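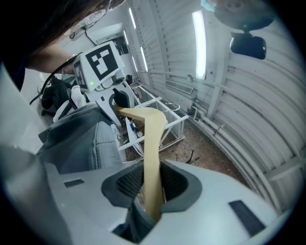
Fig. 1. Persona con gafas de montura fina, inclinada sobre los aparatos.

5 de octubre de 2018
Por el equipo de documentación de Fomcombe

4. Colocación y ajuste de la lámpara Skirklow

El folleto comercial promete que la lámpara «elimina la fatiga visual». No hemos visto ninguna prueba de ello. Una luz bien puesta ayuda a ver detalles pequeños; si hay que acercar la cara para leer, conviene revisar primero la graduación de las gafas.

4.1 Montaje

1. Fije la mordaza al borde del tablero y apriete a mano. No use llave.
2. Introduzca el brazo en la mordaza hasta el tope. Debe girar con algo de resistencia.
3. Sitúe el cabezal en el lado contrario a la mano con la que trabaja.
4. Baje la pantalla hasta que deje de ver los LED estando sentado en su postura normal, que rara vez es la del dibujo de la caja.
5. Conecte el adaptador Ralville suministrado.

Nota: los muelles vienen tensados de fábrica «para cualquier uso». Si el brazo cae solo, gire el tornillo lateral 2 vueltas en sentido horario y vuelva a probar.

PRECAUCIÓN: desenchufe la lámpara antes de tocar los muelles. Pueden pellizcar los dedos.

4.2 Ajuste de la luz

1. Encienda la lámpara con la luz general también encendida. Trabajar a oscuras con un solo foco cansa más, diga lo que diga la publicidad.
2. Mantenga pulsado el botón hasta que parpadee y suelte en el nivel deseado.
3. Si lleva gafas, busque reflejos en los cristales y desplace el cabezal hacia un lado hasta que desaparezcan.

Nota: el modo «Kordestani» cambia el tono cada 22 minutos. El fabricante lo llama descanso activo. A nosotros nos distrajo, y recomendamos dejarlo apagado.

4.3 Si algo no va bien

La luz parpadea: compruebe el adaptador. Los de otras marcas encajan, pero no siempre dan la tensión correcta.
El botón no responde: desenchufe, espere y vuelva a conectar. Si sigue igual, pida el repuesto 466 y no pague por la «revisión completa».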